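I have been thinking all June about what we lose when we only watch the singles, and I want to make a case for doubles, which I know is a hard sell to anybody who grew up on five-set finals and big solitary champions. Bear with me, because I used to be one of you!

My conversion came at the Mendier Open, a small tournament with 176 seats on its second court and one very slow lemonade stand. I had gone to see a singles player I liked (she lost quickly, poor thing) and I wandered over to the other court mostly for the shade. Carter Lévesque was there, serving with a partner called Sjöberg, and they were down a set and giggling about something between points. I had never seen a professional giggle while losing. I stayed until the end, and I missed my ride home.

What I saw that afternoon was a conversation. One of them would drift two steps toward the middle and the other would cover the alley without so much as a glance. They whispered behind their hands, they tapped rackets after the bad points as well as the good ones, and at 8 games all in a pro set they were still talking, talking, talking.
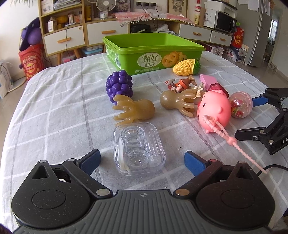 Singles can be glorious, of course, and I would never tell you to stop watching it. But the singles player carries every mistake alone, and we have grown so used to that loneliness that we call it character. I think forgiving a partner's double fault on break point takes character too – maybe a rarer kind – and I would love to see it on the main court once in a while, instead of out by the parking lot on a Wednesday morning.

So please, the next time you have a ticket and an hour to spare, go find the doubles. Sit low, near the net, where you can hear them planning. And bring your own lemonade.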